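Robotics Lab > Student Projects > Gripper Group

Search projects Enter keywords Go

Comparing Two Parallel Grippers in Simulation
Hinata Ogura and Kazuhiro Kaneko

1. Goal

Our project compared two simulated parallel grippers on the same arm. The first, which we call Anura, has short fingers and a narrow opening. The second, Ciltano, has flat plate fingers and opens wider. We wanted to know which one picks up uneven objects more reliably when the controller is left alone.

2. Setup

Both grippers were mounted on the Hirose arm model and run with the Ollex controller. The camera sits on the wrist and looks out past the fingers. Object positions on the table changed at the start of every run. We used 5 food items from the kitchen set and kept friction and closing force the same for both grippers. A grasp counted as good if the object stayed in the fingers for four seconds after the lift.

We logged 1,606 grasp attempts in April. Kazuhiro wrote the script that started the runs and Hinata sorted the failures.

3. What went wrong

Most Anura failures came before contact. The opening left little room on either side of the object, so a small error in the approach put a fingertip on top of it. Ciltano had fewer of these. Its failures came later, when the object turned between the plates as they closed.

We also lost two days of runs to a wrong wrist offset in the Ciltano file. Those runs were thrown out and repeated.

4. Wrist view and approach angle

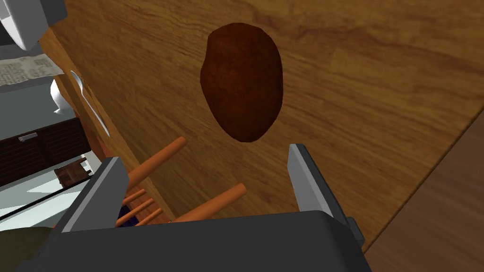 The approach angle mattered more for Ciltano than we planned for. Our controller picks the angle from the long side of the object, and it needs both fingers and the object in view to do that. With the plates fully open, the potato shows directly above the gap between them and its longer direction is easy to read, even with the table tilted in the wrist view. Wood grain was a bigger problem. The dark streaks run across the tabletop on a diagonal, and our first edge filter sometimes followed them. Raising the threshold fixed most of this.

5. Next steps

We would like to add thin rubber pads to the Ciltano fingers and run the same items again. The Anura model needs a slower final approach before another comparison is worth the computer time. The run script and the corrected offset file are in the group folder.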